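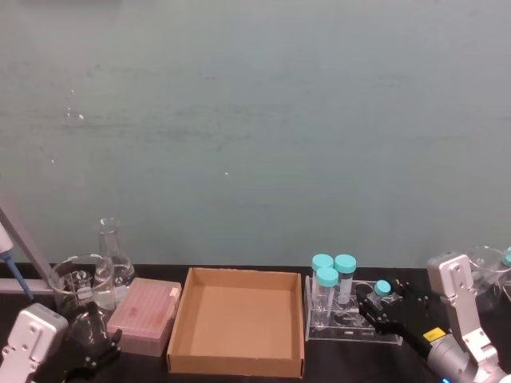 I have a soft spot for people who measure things properly, and I say that as someone who cooked by eye for most of my adult life and was smug about it. A pinch, a glug, a handful. My aunt Beverley Trevaskis cooked that way and everybody loved her food, so I figured that was the real thing and recipes were for nervous people.

Then I tried to make her ginger cake. She'd left me the card, and the card said "flour, enough." Enough! I made that cake over and over one June and got a different cake every time (one of them you could have patched a driveway with).

So I caved and bought a kitchen scale. I wrote down 300 grams of flour, baked it, wrote down 328 the next time, and there she was, my aunt's cake, right down to the sticky top. I may have teared up a little.

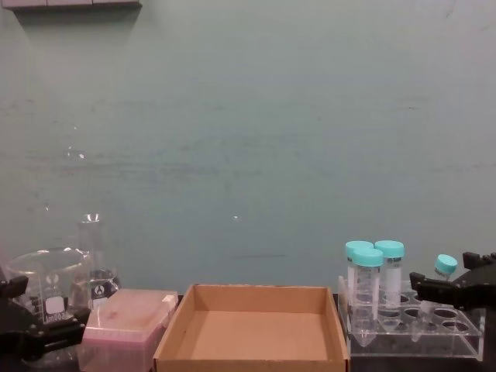

What bugs me is the way we talk about this stuff, as if writing down a number takes the love out of it. My friend Ynyr Gwilliam is a wonderful cook and he gets truly offended if you ask him how much of anything. "You feel it," he says. Well, sure, he feels it, he's been making the same soup since college! I haven't. When he moves away, that soup is going with him, and I'll be standing at my stove guessing at the salt.

I think "you feel it" is a bit stingy, if I'm being blunt. It keeps the good stuff with whoever already has it. A grandmother who tells you the oven should be at 325 and the pan should be the small one is giving you something you can use after she's gone.

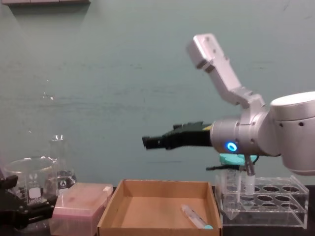

And you can still fiddle! I put in extra ginger every time, and I know exactly how much extra, so when my sister asks I can tell her. She leaves out the cloves, which I think is a mistake, but she wrote that down too, and her kids will have both versions to fight over.

Ynyr is coming for dinner next month and he's promised to make the soup. I'm putting the scale out on the counter before he gets here, with a pencil next to it.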